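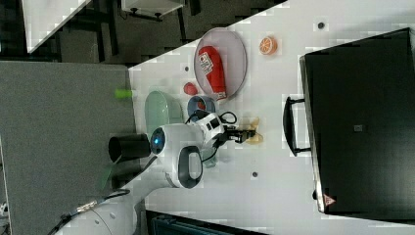 Fotetti finally got its big spring update, and I have barely put my phone down since it landed! For anyone who joined the newsletter recently, it's the plate-sliding puzzle game from Diltumine, the one where you flick dishes across a cafe counter and try to get them to stop on the right spot without knocking anybody's drink over. The first thing I noticed after the download was the new dish set. The old plates were a loud tomato red that hurt my eyes at night, and the starter plate is now a soft pale pink, very close to the one on the white table in the photo, with the same kind of raised rim. The rim matters in the game too, because two rimmed plates bounce off each other instead of sliding up and over, and you can use that bounce to get around corners (more on corners in a minute, I have thoughts).

## What's in the update

The headline is Clondcombe, a whole new town with its own cafes, its own music and a seaside boardwalk you unlock near the end. It brings the game up to 178 levels in total, and the Clondcombe ones are the best Diltumine has made. The early boards are gentle. You get a straight counter, a couple of saucers, one sleepy cat at the far end who will swat at anything that comes too close. Then the counters start to bend, and a few boards later they start to tilt, and by the time you reach the ferry cafe the whole room is rocking back and forth and you have to time your flick to the swell. I laughed out loud the first time my soup bowl went sailing out the window.

Corners are the big new idea. Before the update, every counter was a rectangle, and once you had a feel for how hard to flick you could pretty much cruise. Now there are L-shapes, horseshoes and one horrible zigzag in the bakery that took me a whole bus ride, a lunch break and part of a dentist's waiting room. The trick that got me through was to stop aiming for the target. Aim for the plate that's already sitting by the bend and let it do the work. A soft touch beats a big swing nearly every time.

There's also a daily board now. It's the same for everyone, it resets in the morning, and you get three tries at it. I love it. It takes no time at all, and it's a great little thing to do while the coffee is brewing. The scores go on a board with your friends only, so you're not staring at somebody impossible from the other side of the world.

## Coins, hats and Fothergill

Fothergill is back! If you played in the winter you'll remember the grumpy goose who runs the tip jar. He's moved to Clondcombe with everybody else and he now sells hats. The hats do nothing at all. They go on the cat. The best one is a tiny raincoat hood that costs 4000 coins, and yes, I saved up for it, and yes, the cat looks furious.

Coins come in faster than they used to, which I was happy to see. A clean board pays 65, a messy one pays a bit less, and if you finish with every drink still standing there's a bonus wheel. You can still watch an ad to spin it twice. I mostly don't bother. The ads are short and they never pop up in the middle of a board, so they're easy to ignore if you want to play without them.

One tip on spending: hold off on the extra flicks. They're sitting right there in the shop at the start of Clondcombe and they look tempting, but the game hands you a pile of them at the fish market. I bought a bunch early and then felt pretty silly.

## The stuff I'm less wild about

The undo button has moved. It used to be at the bottom left, under my thumb, and now it's up by the pause menu where I have to stretch for it. On a big phone it's a real reach. I've hit pause by mistake more times than I'd like, and once I restarted a board I was about to win. Please bring it back down!

The rocking boards can also be rough if you get queasy. There's a setting called Calm Sea, tucked under Display, that keeps the counter still and shows the tilt with a little arrow instead. It works really well and I wish the game offered it up front, before the first ferry level. I only found it because I was hunting around for the music volume.

And my older tablet struggles a bit in the boardwalk section. All the string lights make it stutter right as the plate leaves your finger. Turning the lights down in the same Display menu fixed it for me. My phone, which isn't fancy, runs everything fine.

## Should you jump back in?

If you dropped the game last year after the train station levels, oh, please come back for this one. You don't have to finish the old towns first. There's a ferry ticket waiting in your mailbox inside the game, and tapping it takes you straight to Clondcombe with all your old dishes in your bag. New players should do the first town for the practice. It goes by in 20 minutes or so and it teaches the bounce better than I can in a newsletter.

It's a free download, it plays fine with no signal once you've loaded a town, and it works one-handed if you can live with that undo button. I've been playing with the sound on for once, too. The Clondcombe tune has an accordion in it and a sort of clinking spoon beat, and I've caught myself tapping it on my desk.

If you beat the zigzag in the bakery without spending an extra flick, hit reply and tell me how you did it. I got through with two, and I still want to go back and do it clean. Screenshots of cats in hats are very welcome as well.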